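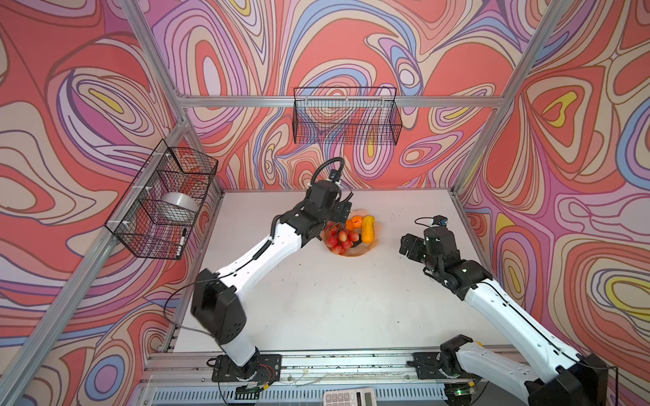 Three Walls of Swirl and a Bowl of Fruit

I was a magnolia person for most of my adult life. Magnolia hallway, magnolia bedroom, a kitchen in what the can called "oat" (it was magnolia). So I'm still a little surprised at how happy I am to be writing about coral red and lavender loops running up three sides of a work table, with bands of salmon, cream and periwinkle squeezed in between and those little pockets of yellow that you only catch once you've been looking for a while.

I blame Stefaniia Shevchuk. She sells wallpaper out of a long skinny shop called Kultar, and I went in one Friday in May for lining paper. Lining paper! It's the dullest thing you can buy in a roll. She had a sample book open on the counter at the swirliest page in the building and I made the mistake of putting my hand on it.

"You'll get tired of it on one wall," she told me. "Put it on three."

I thought that was a sales pitch, and maybe it was, but I've come around to her way of seeing it. One wild wall in a plain room shouts at you from across the floor. Wrap the same paper around the left, the back and the right and it calms down, because there's no quiet wall next to it to make it look loud. You stop seeing a pattern and start feeling like you're inside something, a seashell maybe, or one of those contour maps hikers fold up wrong.

The thin dark lines help a lot. Without them, I think all that pink and lilac would go to mush. With them, every band has an edge and your eye has somewhere to travel.

Now, the table. I asked a few people what they'd put under a paper like that and got a different answer from each. Henryk Jakubowski, who has hung more paper than anyone I know, wanted dark wood. Valentyna Lysenko voted for yellow, to pick up the yellow in the pattern, and she nearly had me. I'm glad it's flat white. White gives you a place to rest, and yes, it shows every speck and scuff, and yes, I've stopped minding. A work surface with a few marks on it looks like somebody gets things done there.

And then there's the fruit bowl, my favorite part of the whole business. A bunch of red fruit on a white top, with all that coral going on behind it, is the cheapest decorating trick going. I tried green apples at home first and they looked fine, a bit like guests who'd come to the wrong party. Red ones looked as if they'd been ordered to match. My rule now is to buy fruit in one color and pile it up close, so it reads as a single blob from the doorway. Svitlana Moroz says this is no way to get your vitamins. She's probably right, and I eat the bananas standing at the counter.

I'd keep the rest of the hardware plain. Bare aluminum is lovely with this kind of paper, cool and a bit workshoppy, and a black wire-mesh basket does the storing without covering up much of the pattern. I'd skip anything painted or patterned. The walls have that job.

If you're tempted, a few things I picked up along the way. Buy one more roll than the chart says, since a big looping pattern eats paper when you match the seams. Start with the back, then do the sides. And pin a large sample up for 5 days before you order, somewhere you'll pass it with your morning coffee. I passed mine, said good morning to it on day 3, and phoned Stefaniia before lunch.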